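What Does Crumpled Paper Sound Like?
Guðlaug Bergmann and Mikkel Østergaard

Our project started in November with a noisy lunch bag. Mikkel was trying to open it quietly in the library, and the slower he went, the worse it got! We wanted to know if slow crumpling makes fewer crackles or just spreads them out.

We recorded 69 crumples using four kinds of paper: kraft, newsprint, printer paper and baking paper. Each sheet was squeezed by hand at two speeds, then we marked every click on the sound track. That took six evenings and a lot of tea.

Kraft paper was our favorite by far. The clicks are sharp and easy to pick out, and a ball of it keeps ticking after you let go – we had no idea!

Brown kraft paper, crumpled into a ball 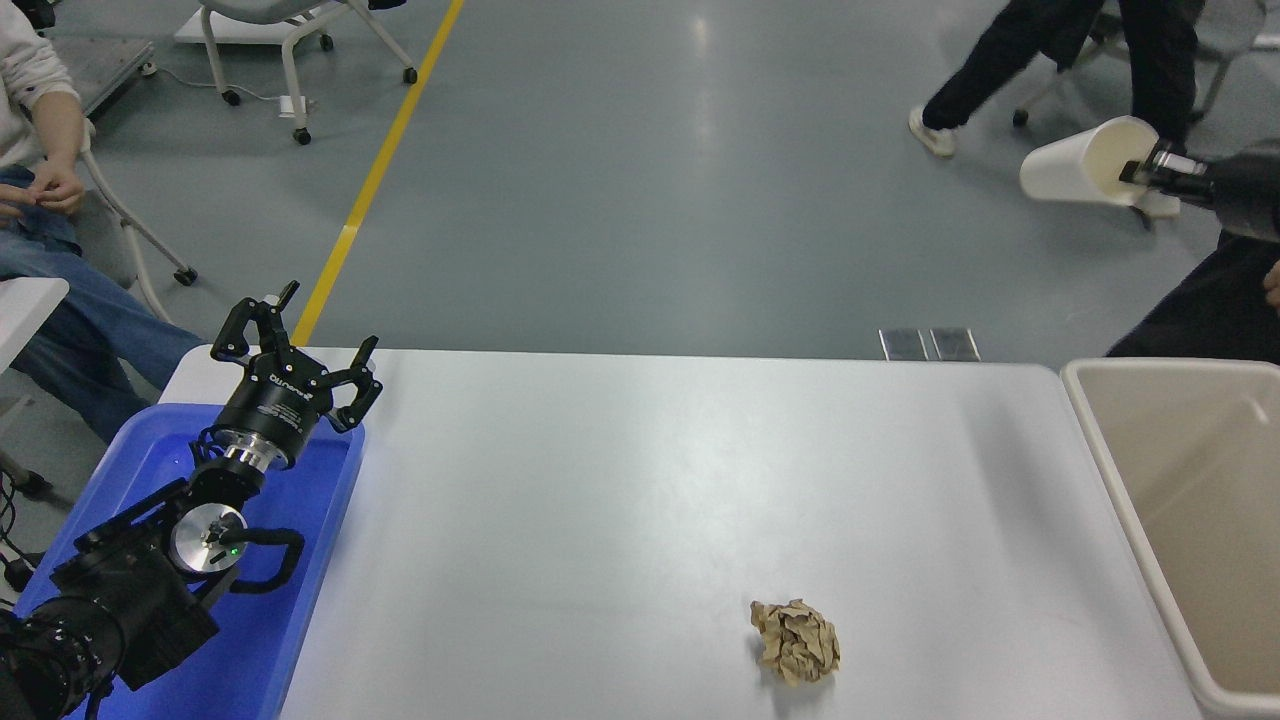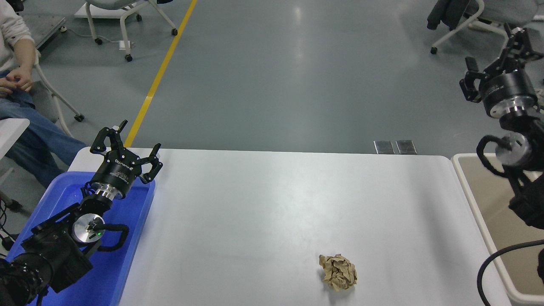

Photos: Ditte Overgaard

Slow crumpling did not give us fewer clicks. The totals were close for both speeds, but the slow ones came with long gaps between them, so each click stood out more. Newsprint was the softest and gave us trouble, as some clicks were hidden under the hum of the room. We would love to redo those in a quieter place.

Next we want to try paper that has been crumpled before. Ívar Østergaard thinks the old folds will make it quieter. Thank you to Poul Oddsson for lending us the good microphone.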